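Jemo-Newsletter
Gesundheit im Kleingedruckten

Der Faden, der angeblich keine Narbe hinterlässt

In den letzten Wochen haben uns mehrere Leserinnen denselben Prospekt weitergeleitet. Die Praxiskette Ultau wirbt darin für eine „narbenarme Premiumnaht“, zubuchbar bei kleinen ambulanten Eingriffen, Aufpreis 123 Euro. Wer das Formular unterschreibt, bekommt nach eigener Darstellung des Hauses ein besonders feines Material, eine besonders schonende Technik und hinterher eine Tube Narbengel von Tuvow. Was genau daran besonders ist, steht nirgends. Auf unsere Nachfrage kam eine freundliche Mail mit demselben Prospekt im Anhang.

Subira Nyamweya hat sich für uns durch die Unterlagen gearbeitet, die Ultau als Beleg nennt. Es handelt sich um eine Befragung von 16 Patienten, die zwei Wochen nach dem Eingriff angeben sollten, wie zufrieden sie mit dem Aussehen der Wunde sind. Eine Vergleichsgruppe gab es nicht. Nach zwei Wochen lässt sich über eine Narbe ohnehin wenig sagen, sie verändert sich noch über Monate, oft länger als ein Jahr. Dass Menschen, die extra gezahlt haben, sich zufrieden äußern, überrascht mich auch nicht besonders.

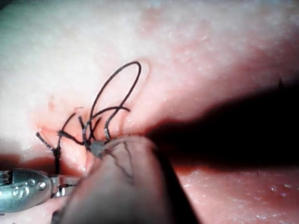 Schwarzer Faden an einem Einschnitt, stark vergrößert.

Was eine Narbe beeinflusst

Die Liste ist lang und lässt sich schlecht verkaufen. Die Körperstelle spielt eine große Rolle: Über Schulter und Brustbein verheilen Schnitte oft auffälliger als am Augenlid. Dazu kommen Veranlagung, Rauchen, Infektionen, die Spannung auf der Wunde und die Frage, in welche Richtung geschnitten wurde. Auch die Sorgfalt beim Nähen zählt natürlich, nur möchte ich die eigentlich nicht als Extra buchen müssen. Bekommt man ohne Aufpreis die unsorgfältige Variante?

Beim Material gibt es durchaus Unterschiede. Manche Fäden lösen sich auf, andere werden gezogen, es gibt geflochtene und glatte, dicke und sehr dünne. Welcher passt, hängt von Gewebe und Wunde ab, und die Wahl gehört zur ärztlichen Arbeit. Ein Ankreuzfeld im Wartezimmer ist dafür ein merkwürdiger Ort.

Und das Gel?

Für Silikonprodukte gibt es immerhin Hinweise auf einen Nutzen, die Studienlage ist aber durchwachsen. Die Tube von Tuvow enthält laut Packungstext vor allem Zwiebelextrakt und Duftstoffe. Massieren und Sonnenschutz kosten fast nichts und werden im Prospekt auf der letzten Seite in einer halben Zeile erwähnt.

Was Sie fragen können

Kenneth Fajardo aus unserer Beratung empfiehlt, vor der Unterschrift nach der Bezeichnung des Nahtmaterials zu fragen und danach, was ohne Zuzahlung verwendet würde. Lassen Sie sich beides aufschreiben. Kommt keine klare Antwort, würde ich das Geld behalten. Wer schon gezahlt hat, kann eine aufgeschlüsselte Rechnung verlangen und sie uns gern schicken, geschwärzt reicht völlig. Im Juli wollen wir die Zuschriften auswerten.

Socorro Carhuamaca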